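Subject: Re: [Zallar] Shirt folding on something squashy

Houda Hegazy wrote:
> Marwa, last I heard you had Flirkora laying shirts out on the bench
> at Bennani. Did you ever try it on a bed? My own attempt keeps
> grabbing the duvet along with the shirt and I'm about ready to
> go back to sorting screws. Which cameras are you using, and is the
> code anywhere I can read it?

Hi Houda, and hello everyone else,

Yes! I've moved the whole thing off the bench and onto a proper bed, and oh, it's a different job. On a hard top the fingers can press down and scrape a bit of cloth up. On a duvet the whole surface gives way under them, so my lovely fixed height was useless straight away. I now start every try with the shirt in a heap, because starting with it flat was cheating (mine, I admit it).
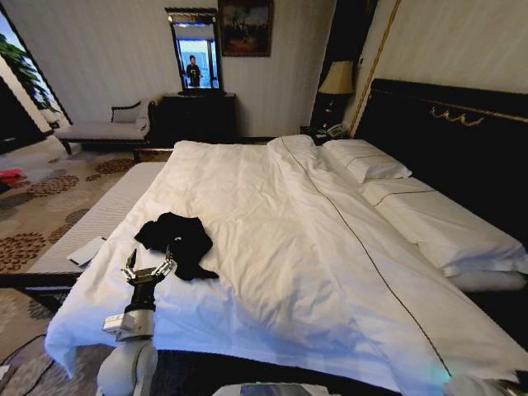 The other thing is that I'd tuned everything on a pale blue shirt, and against white bedding the outline came out as mush. Black on white is much kinder. I'd swap your test shirt before you touch a single setting, it'll save you an evening.

As for cameras, I use the head view to find the heap and pick a corner, then hand over to the wrist view for the last bit. Creases in the bedding are the nuisance there, as a dark fold or a line of piping can look an awful lot like a hem.

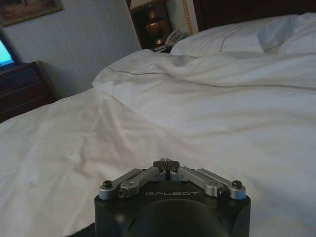 Marwa Morsy

Sorry, my mail program has shoved my name in the middle again, I'm carrying on! So, for the duvet grabbing: close the fingers a little, lift a tiny bit, look again. If white comes up with the black, let go and try a bit higher. It's slow, and I don't mind slow.

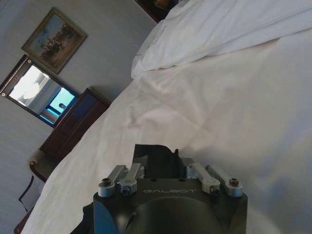

I also check how far the wrist has rolled before I trust anything it sees. I'd left that out, so my "up" was pointing off towards the skirting board, and I spent two evenings blaming the Drondberg bracket, which was fine all along.

Once both grippers have a shoulder each, I have them move apart until the cloth is flat, then stop. Pull any further and the corners pop out of the fingers. My stop rule is just the width of the shirt, typed in by hand, which I know is horrid.
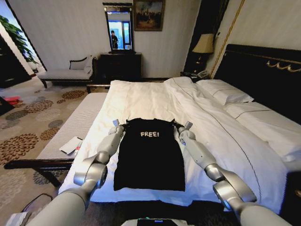
The code, and what's left

It's 556 lines in one file, and 23 of those are me swearing in the comments, so give me a day or so to tidy up and I'll put it in the Zallar shared folder. Sleeves are next. If anyone has a decent way of telling a sleeve end from a hem, please shout.

Houda, what are your fingertips made of? Mine were too slippery until June.

Marwa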